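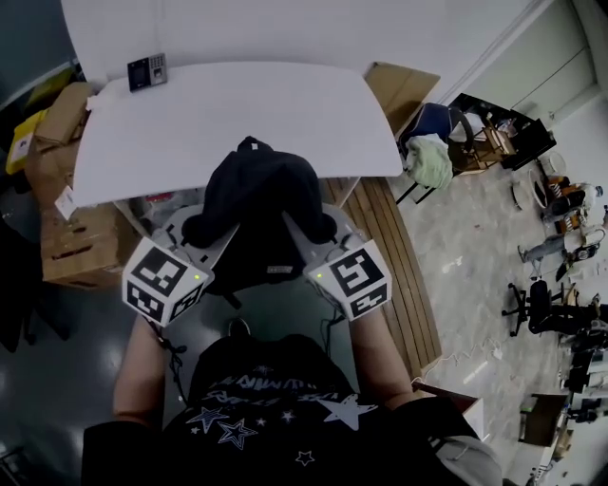 Kumaresan Joseph wrote in after last month's column to say that away goals had at least one thing going for them: everyone in the ground knew what the score meant. He has followed Givham home and away for 25 years and would bring the rule back tomorrow. I take the point about clarity. I still think he is wrong, and the reasons have more to do with arithmetic and travel than with taste.

The regional cup that Givham, Narov and Hellport play in went over to two-legged ties from the second round onwards, and dropped away goals at the same time. If the aggregate is level after the second leg, the tie goes to extra time and then penalties. Supporters of the old rule make two claims for it. The first is that it rewards attacking football by the visiting side. The second is that it avoids extra time, and with it a late finish for players who have work in the morning.

Take the first claim. The rule gives a visiting goal extra weight only when the aggregate is level. A manager planning a first leg at home knows this as well as anyone. His cheapest way to protect the tie is to avoid conceding, so he keeps both full backs deep and accepts a goalless draw. What the rule offers the visitors as an incentive, it charges to the hosts as a risk, and the hosts set the tempo in most first legs. Narov's home leg against Hellport in October, two seasons ago, was played under the old rule. Neither side had a shot on target until after the interval. The return was level at 1-1 and Narov went through without having won either match.

There is also the matter of the second leg. Once the visitors score in it, the home side may need two to recover the position. If that happens in the last 5 minutes the tie is usually finished as a contest, although the aggregate says there is a single goal in it. A scoring system in which goals change value according to postcode needs a better defence than habit.

The second claim is stronger. Extra time is a real cost at this level. Matches kick off at 7.45 pm, floodlights are paid for by the hour, and the Hellport ground has a curfew in its planning consent. Squads are small. Sreekumar Poojary, writing in the Narov programme, argued that a side which plays 120 minutes in midweek has in effect been fined for reaching a draw, and that its next league opponents collect the money. I agree with him.

But the remedy for that is to remove extra time, and the away goals rule is a poor tool for the job. It removes extra time from some ties and leaves it in others. Worse, where it did go to extra time, the old rule kept counting away goals during it, so the visitors had half an hour longer than their opponents in which a goal was worth more. I have never seen a convincing case for that clause. It seems to have been copied over from other competitions with the rest of the wording.

My preference is simple. Level on aggregate after 90 minutes of the second leg, go straight to penalties. A shoot-out, even one that runs to sudden death, takes far less out of a squad than another half hour of play. It can be fitted inside the curfew. It is no more of a lottery than a deflected goal in an away fixture, and the players can practise for it.

The objection I hear most is that weaker sides will play for the shoot-out. Some will. Amin did so at Givham last season, with 10 men for most of the night, and lost by the only goal. A side that defends for two full matches has to do it well, and the stronger team has 180 minutes in which to find an answer. If it can't, I see no injustice in asking it to take kicks from 12 yards.

A further option is to go back to single ties. Gates would suffer for the smaller clubs, who count on a home leg. A crowd of 500 pays for a good deal of pitch maintenance at Amin, and I would not vote to take that away. Two legs should stay — with every goal worth the same wherever it is scored, and no extra time. The rules come up for review before the next draw, and clubs wanting a change need to put the wording in themselves.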